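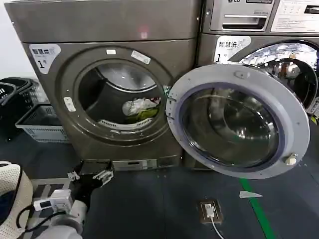
Lettings and sales round-up, June

Segers has two new listings this month, both on the Grarnitow side of town.

The first is a ground-floor flat to let in Sornum Court. It has two bedrooms, a galley kitchen with room for a small table, and a bathroom with a shower over the bath. The windows at the back were replaced in the spring. Heating is by gas and the boiler has been serviced. There is one parking space, and the bike shed is shared with the other flats. Pets are considered on request. The let is for 14 months at first, unfurnished, and the deposit is held in a protected scheme.

The second is a terraced house for sale on Poseo Road. It has 3 bedrooms, two of them doubles, and a long, narrow garden that backs on to the allotments. The roof is sound but the kitchen is dated and the wiring will need looking at, and the asking price has been set with that in mind. There is no onward chain. The loft is boarded but has not been converted. Buyers who want to extend should speak to the council's planning desk before making an offer, as the house next door was turned down for a two-storey addition.

Viewings for both are on Saturday, from 2 until 5 in the afternoon. Please book a slot with the office beforehand and bring photo ID. Anyone applying for the flat will also need proof of income and a reference from their current landlord.

The shop unit under Sornum Court is now under offer and has been taken off the list. The lock-up garages behind it are still available, let by the quarter.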